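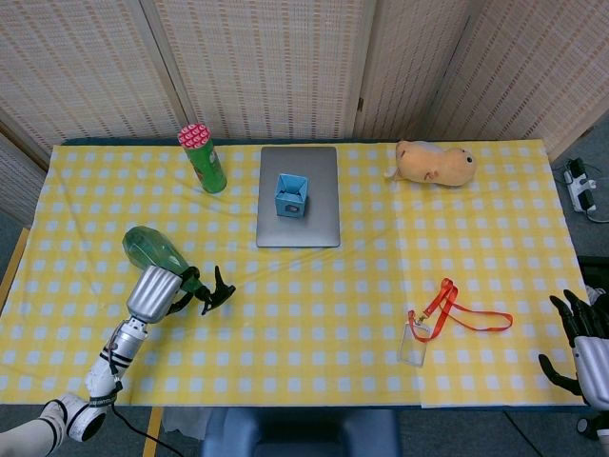

What does the perception and grasp planning engineer at Grakness do?
The engineer writes and maintains the software that turns camera data into arm and hand motion for Girna, our two-handed manipulation platform.

Perception and Grasp Planning Engineer
Grakness, Fidholm office
Full-time, two-year term with possible renewal
Reference number 1251

Grakness develops control and perception software for robots that handle household and office objects. The Girna team is seeking an engineer to join its group of 12. The position reports to the software lead and is based on site in Fidholm.

Much of the current work concerns tabletop handling of everyday items: bottles, boxes, soft toys, cans, lanyards. Clear plastic and patterned cloth remain difficult for our depth estimation, and the successful applicant will be expected to take over that part of the code within the first months of employment.

Duties
Maintain the object pose and segmentation modules, including their test suite.
Extend the grasp planner to cover jointed fingers and objects lying on their sides.
Improve timing between the planner and the arm controller.
Review logs from robot trials and file defects in Shezi, our internal replay and labeling tool.
Write documentation that operators can follow without help from the software group.

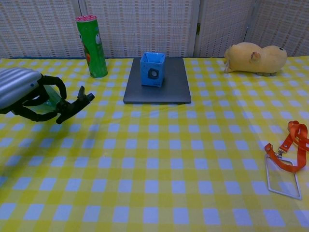
Is earlier experience with robot hands required for this position?
Experience with any physical robot is sufficient – applicants who have worked only with mobile bases or simple two-finger grippers will be considered on equal terms.

Required qualifications
A bachelor's degree in computer science, engineering or a related field, or equivalent work experience.
Strong C++ and working knowledge of Python.
Experience with camera calibration and point cloud processing.
Ability to read and correct code written by others.

Preferred qualifications
Work with motion planning or force control.
Experience building tools for data review.

Terms
The standard work week is 40 hours. Trials are scheduled between 9:00 a.m. and 4:00 p.m., and the engineer must be present for those assigned to the perception modules. Relocation support is available.

How to apply
Submit a resume, a cover letter of no more than 2 pages and one code sample through the Grakness careers page, quoting the reference number. Applications will be reviewed as they are received and the posting will close at the end of December. Selected applicants will be invited to Fidholm for an interview and a short practical exercise using recorded data in Shezi.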